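May, shirt folding notebook, Flimo branch

Picked up where Nawal left off with the cuff keypoint problem. Her note from last time says the sleeve detector loses the cuff whenever the finger pads come close to it, and the planner then falls back to the last good estimate. On a dark shirt that estimate drifts fast.

Reran the detector over the 300 demo set with the new finger mask. The mask is now built per gripper from the marker poses, so it follows the opening width. The old one was a fixed polygon sized for fully open and it covered a lot of fabric it had no business covering. Failures on the start poses went down to 21. Most of the ones left are the same kind: sleeve laid toward a table corner, cuff over the edge, and the segmentation stops at the tabletop boundary because the table crop is applied first.

Start pose used for tuning, dark gray shirt, front up, left cuff just past the edge:

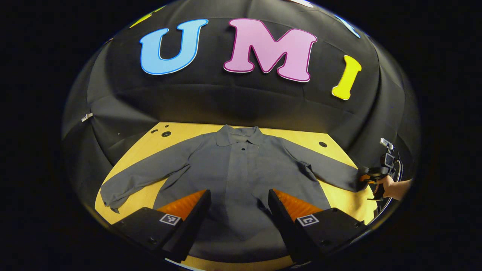

Changes made

Moved the table crop after cloth segmentation. Slower by almost 2 ms per frame, fine for now.

Second gripper is masked as its own object. Before this the fabric class was leaking onto its black body when it sat near the right cuff, and the sleeve came out too long. Hatem had the weights for this from the Birbridge runs, copied into the Carhuamaca folder.

Black backdrop gets dropped by the plane fit. Tried a color threshold first — useless with a dark shirt, took it back out.

Collar and placket keypoints left alone. They were stable on everything I looked at.

Open

The planner still orders the folds by sleeve length, so a short estimate on one side flips the order halfway through. Want to lock the order after the first grasp. Hatem thinks this belongs in the Sollesov wrapper and not in the planner itself. I don't mind either way as long as the replay tool logs it.

Marker dropout when the fingers are nearly closed: hold the last width for 2 frames, then flag. Not tested yet.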